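Rimum soft-pad fingers, second set

I bought the first set of these in August and wore them out, so take this as a review from a repeat customer. They are replacement fingers for a two-finger parallel gripper, black, tapered, with a rounded tip. I paid 670 for the pair with the mounting plates. The Myklebust fingers I used before cost less and are easier to find.

Fitting took 18 minutes, most of it spent on the screws at the back of the plate. The holes lined up with our adapter from Drornau without drilling. Re-zero the gripper after you swap them. The closed position is a little different from the old fingers and ours stalled on the first close until I did.

I tried them mostly on household plastics, the kind of thin, light items that skid away when you touch them wrong. 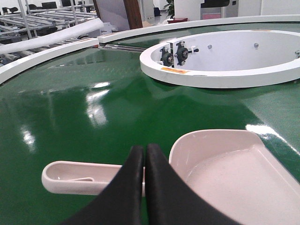 Rimum fingers at the pink dustpan, wrist camera view.

Grip is good on thin walls and handles. The surface has a slight texture and I could run 4 settings lower on force than with the Myklebust set. Flat items lying on a smooth table are harder. The rounded tips don't get under an edge very well, and you have to come in at an angle or go for a raised rim.

The other thing to know is how much of the wrist camera view they take up. They are wide, and near the object they hide part of what you want to see. Bram Mertens at Palidport moved his camera to the side for this reason. I left mine where it was and plan the approach from farther back – slower, but it works.

Wear was the weak point last time. The first set lasted almost 1000 cycles before the pads started to peel at the base. Rimum says the glue has been changed. I'll update this when I have the numbers.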